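Wooden craft stick

A wooden craft stick is a short, thin piece of light-colored wood used for crafts, models, stirring, skewering, labeling seedlings and a hundred small jobs around the house. I've been writing these entries for the Ilel household wiki for a while now, and this is the one I've looked forward to most, because I go through the things like crackers!

Shapes

Most people picture the flat kind with rounded ends, the one you find inside a frozen treat. There's also the round dowel kind, the same thickness all the way along, and then the pointed kind, blunt at one end and sharp at the other (my favorite, if an encyclopedia is allowed a favorite). Pointed sticks go into things: fruit, foam, potting soil, the middle of a wobbly cake. For gluing side by side you want flat ones, and please don't let anybody talk you into round ones for a picture frame. I tried it and it rolled all over the table.

Wood

Birch and bamboo are the usual choices. Bamboo is really a grass, as my friend Saodah Liew reminds me every time, but it gets sold right alongside the wooden kind and the entry on skewers covers it better. Birch is pale, doesn't smell of much and takes paint nicely. It also splits if you push a pin through it dry, so soak it first.

Working with them

Cover the table. I use an old wipe-clean cloth, and I keep a ruler on it the whole time, because sticks from one bag can differ in length more than you'd think. Mark with a soft pencil, score all the way around with a craft knife, then snap. White glue is fine for nearly everything and gives you time to fiddle with the angle.

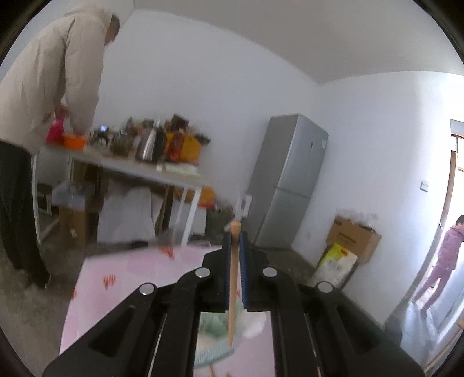 For bending, boil flat sticks for half an hour, curl them inside a mug and leave them overnight. Expect to lose a few. Out of my last batch of 11, I cracked 4, and Bayu Pasaribu (who taught me the mug method) said that was pretty decent for bamboo-free sticks.

Storage

Keep them dry and standing up in a jar, points down! Damp sticks warp, and they can go gray and spotty at the ends. Painted leftovers are worth saving too, in a separate jar.

See also: Skewer; Toothpick; Dowel; Plant label

Last edited 2025-07-26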